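Print this page | E-mail this page

Tavares Retirement Services Opens Plain-English Help Line for Small Employers Who Have Inherited a Pension Plan They Do Not Understand

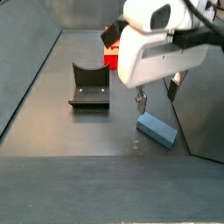 By Gonçalo Peixoto
Director of Plan Administration, Tavares Retirement Services

2019-02-07

Tavares Retirement Services, which administers retirement plans for small companies and for the people who own them and would prefer to be doing something else, today announced the opening of Second Reading, a service for business owners who have a retirement plan already in place and can't say with confidence what is in it.

There are more of these owners than the industry likes to admit. Some bought a company and got the plan along with the forklift. Some took over from a parent. A fair number set the thing up themselves, one busy afternoon, by checking boxes on a form called an adoption agreement, and have not looked at it again except to move it from one filing cabinet to another.

Second Reading does one job. A client sends in the plan document, every amendment that can be found, and a year of payroll records. A Tavares administrator reads all of it, start to finish, and compares what the document says the company does with what the company does. The client then gets a letter, no longer than 6 pages, in words that can be read aloud at a kitchen table.

"We put a page limit on ourselves because we know what we are like," said Gonçalo Peixoto, Director of Plan Administration, who is also the author of this release and was able to reach himself for comment at short notice. "Left alone, a pension administrator will write you 33 pages and attach an appendix."

What the letter covers

Each letter starts with who is allowed in the plan and when. This is where most of the trouble lives. A document may say that an employee joins after a year of service, while the payroll clerk has been signing people up after their first quarter because that is how her last employer did it. Everyone is happy with the arrangement except the document.

The letter then takes up the definition of pay. Owners are often surprised to learn that their plan has one. Does a bonus count? Does overtime? Do the commissions paid to the one salesman who gets commissions? The document has an opinion on all of these, and the payroll software has another, and the two have never met.

After that come matching contributions, vesting, loans, and the timing of deposits. On deposits the Tavares position is simple and a little dull: money taken out of an employee's paycheck belongs in the plan promptly, and "I was going to do it with the quarterly taxes" is a sentence the firm has heard before and would like to stop hearing.

The last part of the letter is a list of things to fix, in the order the firm would fix them. Where a mistake can be corrected by the company on its own, the letter says so. Where it needs a filing, the letter says that too, and gives the cost of having Tavares do it, along with the suggestion that the client get a price from somebody else.

How the service came about

Second Reading grew out of a trial run that ended in January. Tavares invited 4 existing clients to let the firm read their plans as though it had never seen them. The firm had expected this to be a pleasant exercise and a source of kind remarks for the brochure.

It found errors in 3 of the plans. One of the errors was the firm's own, an amendment that had been prepared, printed, placed in an envelope and then kept safe in the wrong drawer. The client has been told, the amendment has been dealt with at no charge, and the drawer has been relabeled.

The client with nothing wrong was Wonier, a family-owned maker of restaurant booths, whose bookkeeper keeps the plan in a binder with colored tabs and answered every request within the hour. Tavares asked if she would consider a change of career. She would not.

Pidemico, a veterinary supply distributor that also took part, had been leaving part-time employees out of its plan under a rule that its own document did not contain. The company believed the rule was there. So did its former accountant, who remembered reading it somewhere. The distributor has since begun making up the missed contributions and has agreed to be mentioned here on the condition that the words "part-time" be followed by the words "and they have been very nice about it." They have been very nice about it.

Software, such as it is

The firm uses a document comparison program from Tridell to line up old and new versions of a plan and mark where the wording has changed. Tavares wishes to be clear about the size of this achievement. The program finds the changes. A person then has to work out whether anyone meant them.

Several vendors have offered to take the person out of the process. The firm has listened to the presentations and eaten the sandwiches. For now, plans sent to Second Reading are read by a human being with a pencil, and the invoice reflects the price of pencils.

Who should use it, and who shouldn't

The service is meant for companies with an existing 401(k), profit-sharing or defined benefit plan. It will be most useful to an owner who has recently bought or sold a business, changed payroll providers, added a second company, or hired a first employee after years of working alone. That last group deserves a special word. A plan designed for one self-employed person can behave very differently when a second person walks in and asks where to hang a coat. Contributions that were wonderfully generous when they all went to the owner may now have to be shared, and it is better to find out before the tax return is signed.

Second Reading is not a way to pick investments. Tavares does not sell funds, does not recommend funds, and has been asked by its own employees to stop talking about funds at lunch. The letter is also not legal or tax advice, and owners should take it to the attorney or accountant they already have. Most accountants seem glad to get it. One asked if he could keep the copy.

Owners who are still shopping for a plan do not need this service. There is nothing to read yet. They may call the firm's main number and ask the ordinary questions, including the popular one about how much can be put away before somebody objects.

Fees and timing

The fee is flat and is quoted after the firm has seen how thick the package is. Plans with no missing amendments cost less to review than plans with a gap in the middle where a decade used to be. There is no charge for the first phone call, and no music while holding, the firm's telephone system having lost the ability to play any.

Clients should expect their letter within 6 weeks of the firm's receiving a complete set of documents. The word "complete" is doing a good deal of work in that sentence. Owners who are missing papers are encouraged to call before they start tearing up the basement, as copies can often be had from the prior administrator or the company that supplied the form.

About Tavares Retirement Services

Tavares Retirement Services designs, documents and administers retirement plans for small businesses, professional practices and the self-employed. The firm prepares annual filings, runs the required tests, and answers its own phone. It has never been named to a list of the fastest-growing companies in anything.

Press contact: Gonçalo Peixoto, Director of Plan Administration. Reporters on deadline should say so at the start of the call, as he tends to begin with the history of the pension.

Print this page | E-mail this page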